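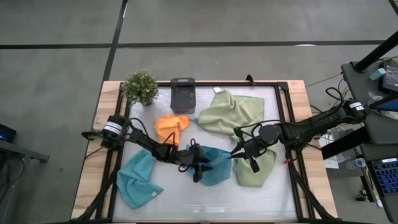
Towels and a plant on the work table.

Section 2: Washing and Drying Your New Ruveo Towels

Okay, you've got your towels out of the bag and you want to use one right now. I get it! But give me one wash first. New cotton comes with a finish on it that makes it feel lovely in the store and makes it push water around your back instead of soaking it up.

First wash

1. Sort by color. Blues go with blues, greens with greens, and anything dark gets a load to itself for the first couple of washes.

2. Fill the drum a little over halfway. Towels get heavy, and a stuffed machine just bangs and walks across the floor (mine made it to the door once).

3. Use half the detergent you normally would. I like Belay, the unscented one, but any plain liquid is fine.

Note: Skip the fabric softener. It coats the loops and you're back where you started. My friend Ladi Anozie swears by a splash of white vinegar in the rinse, and I've come around to it.

4. Run a warm cycle with an extra rinse.

CAUTION: Never mix vinegar with bleach, in the drum or anywhere else. The fumes are dangerous.

Drying

5. Take each towel out and give it a good hard shake before it goes in the dryer. Two or three snaps will do. 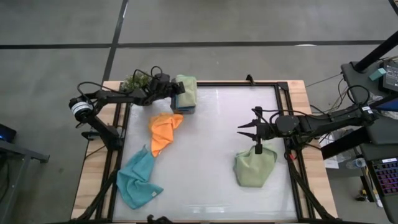
I know it feels silly when you're standing there flapping away at the laundry, but it lifts the loops back up and it really does make them softer.

6. Dry on medium until the hems are dry. Check the hems with your fingers – they're always the last part to get there.

7. If you're line drying, pick a breezy spot out of full sun. I left a set out all through one June and the color never came back.

CAUTION: Clean the lint filter after every load. New towels shed like crazy for the first few washes.

8. Fold in thirds the long way, then in half, and put the fresh ones at the bottom of the pile so they all get a turn. 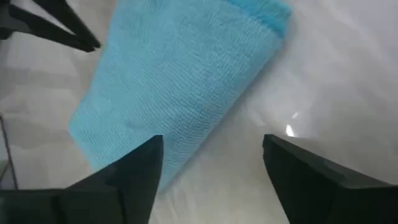

If something goes wrong

Stiff towels: too much detergent, nearly always. Run them again with none at all.

Pulled loop: snip it level with small scissors. Don't tug it.

Musty smell: wash again right away and don't leave the load sitting in the drum overnight.

Faded patches: check your face cream. Some acne creams bleach cotton, so keep a white towel for that.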